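Household Advice: Keeping Garden Bird Feeders and Baths Clean

Advice sheet from the Lestley Wildlife Garden Service

Bird feeders and baths bring many birds into a small space, and droppings, old husks and stale water soon collect there. Regular cleaning is the most useful thing a household can do for the birds that visit. The following tips are intended for ordinary kitchens, sheds and utility rooms and call for no special equipment.

Before you begin

Keep one set of brushes, a bucket and a pair of rubber gloves for this work only, and store them away from anything used for food. Cleaning is best done outdoors. Where an indoor sink must be used, clear the draining board first and disinfect the sink and taps afterwards.

Tube feeders

Empty the feeder completely. Seed that has clumped or smells musty should go into the household bin and must not be scattered on the lawn. Take off the base and the perches if the model allows it. Residents who own the older Drakon tube feeder will find that the base lifts away after a quarter turn to the left – do not force it, as the lugs snap easily in cold weather.

Wash all parts in hot soapy water with a long bottle brush, paying attention to the seed ports. Rinse, then soak in a weak disinfectant suitable for use around animals, following the strength given on the label. Rinse again under running water until no smell remains.

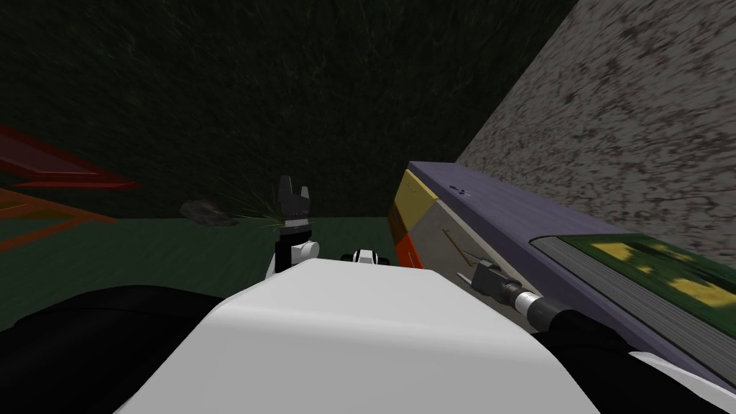

Drying matters as much as washing. A feeder refilled while damp will spoil a full load of seed within days. Stand the parts on a rack with the open ends down and leave them overnight. A cotton cloth pushed through the tube with a length of dowel will remove the last of the moisture.

Fat and suet holders

Grease should be scraped off while it is cold and firm. Wipe the holder with kitchen paper before washing, so that fat does not enter the drain. In warm weather put out small pieces only. Homemade cakes may be set in a 200 ml yogurt pot and kept in the freezer until needed. Never use fat left over from roasting, which contains salt and meat juices and smears on feathers.

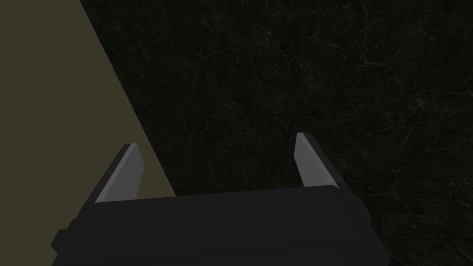 Two gripper fingers, set wide apart.

Bird baths

Tip out the old water every day in summer and scrub the bowl once a week. Green growth on stone or concrete will usually come away with a stiff brush and plain water. Glazed bowls should be cleaned with a softer brush. Do not add salt, glycerine or any other product to prevent freezing. A kettle of warm water poured over the ice in the morning is sufficient – allow it to cool a little first if the bowl is glazed.

Storing seed

Seed keeps best in a lidded metal bin, raised off the floor on two battens. Buy what will be used in one season. Our Prerkemby depot sells mixed seed in 26-litre tubs, and empty tubs may be returned there for refilling until the end of May. Finish the old seed and wipe out the container before adding new.

If you find a sick bird

Take down all feeders, empty the baths and stop feeding for at least two weeks. Wash your hands thoroughly after handling any of the equipment.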